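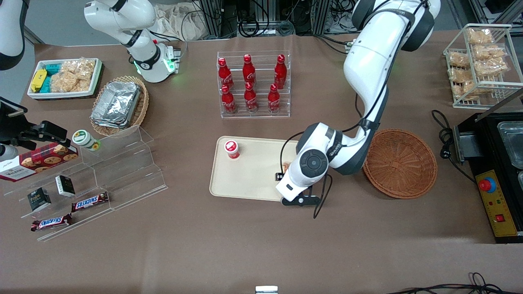 Chapter 9
Selling Food at the Counter

9.1 What a counter has to do

A lunch counter takes up little floor space and earns a large share of a small shop's income. Customers stand in front of it for a short time, and most of them have already decided on a drink or a sandwich. What they add to that order depends on what they can see.

In this chapter you will learn how shop owners choose stock for the counter, how they set it out, and how they work out whether it pays. The main case is Sturkell, a sandwich shop with 2 counters run by Naima Saber. You met her supplier, Fledier, in Chapter 6.

Key terms: add-on sale, facing, margin, meal deal, tiered display 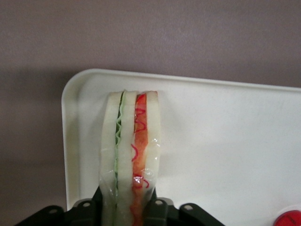

9.2 The meal deal

A meal deal groups a main item, a drink and a snack at one price. The shop gives up part of its margin on each item and sells more items per customer. In September, Sturkell sold 1579 sandwiches. Of these, 600 were part of a meal deal, and 252 were sold with a drink only. The rest were sold alone.

Work through these figures before you read on. You will need them for the exercises in 9.5. 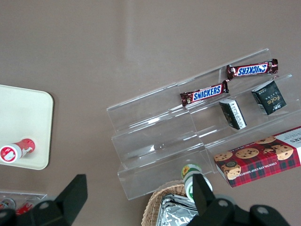
Page 173

Candy is usually bought on impulse, so it goes where a customer paying for something else will notice it. Tiered stands keep the back row in view. Samah Lahlou, who trained counter staff at Metwally, taught them to refill from the back and bring older stock forward. The same rule applies to chilled goods, which are covered in 9.3.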